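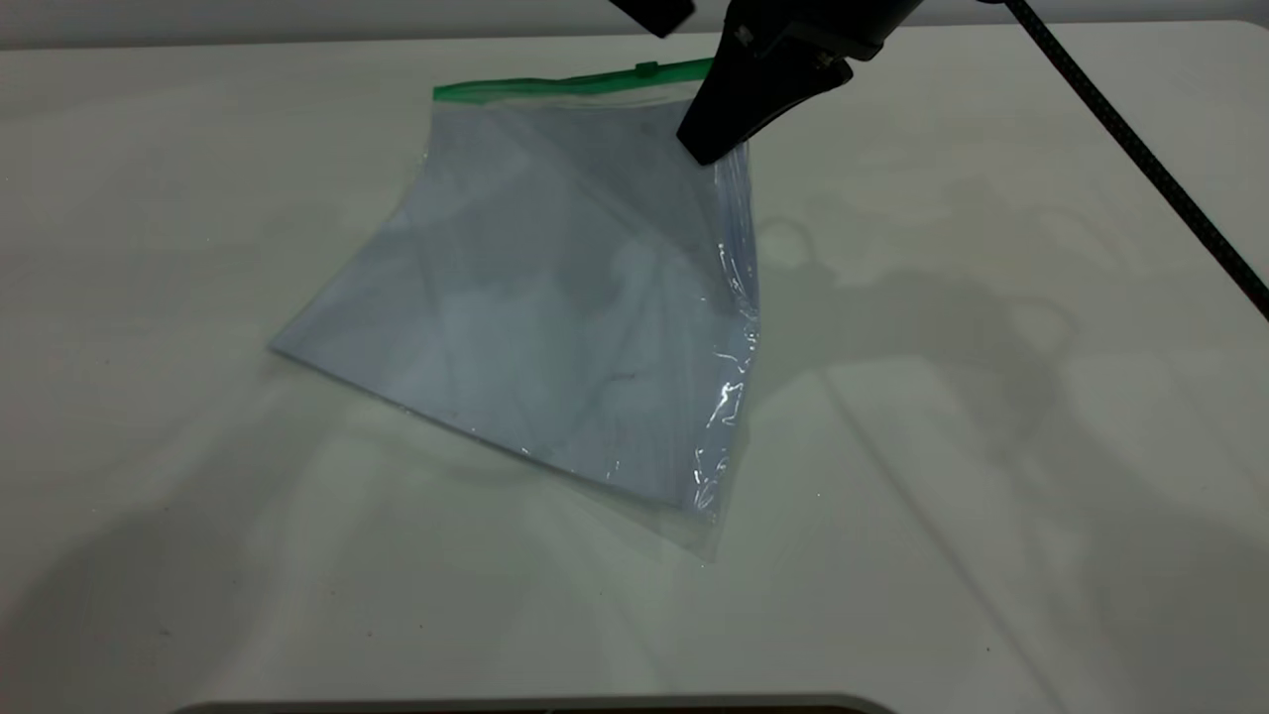
3.2 Storage conditions and sample handling

Seed lots were collected in August from three growing sites, Clendau, Hedum and Carretero, and divided into subsamples of 255 seeds each. Lots with visible mold or insect damage were discarded before division. Each remaining subsample was weighed, labeled and assigned to one of two treatments: sealed storage in a clear plastic zipper bag (Figure 2), or open storage in a paper envelope. Both treatments were kept on the same shelves at the Vustumum field station, in a room without climate control. Shelf positions were changed every two weeks according to a random list drawn up at the start of the trial.

Moisture content was measured by oven drying and is given on a wet-weight basis. Because the test destroys the seeds, a separate set of bags and envelopes was prepared for it and stored with the others. Bags in the germination set stayed closed until their test date. Bags in which the seal did not close along its full length at the time of packing were replaced. We did not use desiccant in either treatment, as growers in the region rarely have access to it.

Figure 2. Zipper storage bag of clear plastic with a green closure strip.

3.3 Germination tests

Seeds were placed on moist filter paper in covered dishes and kept in the dark. A seed was scored as germinated when the root had emerged to at least the length of the seed coat. Counts were made daily for 13 days, after which seeds that had not germinated were cut open and recorded as either firm or decayed. In total, 2,078 seeds were scored across all sites and test dates. Dishes in which fungal growth covered more than half of the paper were left out of the analysis and repeated with reserve seed from the same subsample.

The effect of treatment was tested with a logistic model that included site as a fixed factor and dish as a random factor. Storage time was entered in days, up to the final test at 118 days. Initial moisture content was added as a covariate after early plots showed that the Hedum lots had entered storage wetter than the others. The interaction between treatment and initial moisture was kept in the model, given that a sealed bag limits drying as well as uptake of water from the air. Results for the three sites are reported separately in Section 4.1, and the pooled estimates are given in Section 4.2.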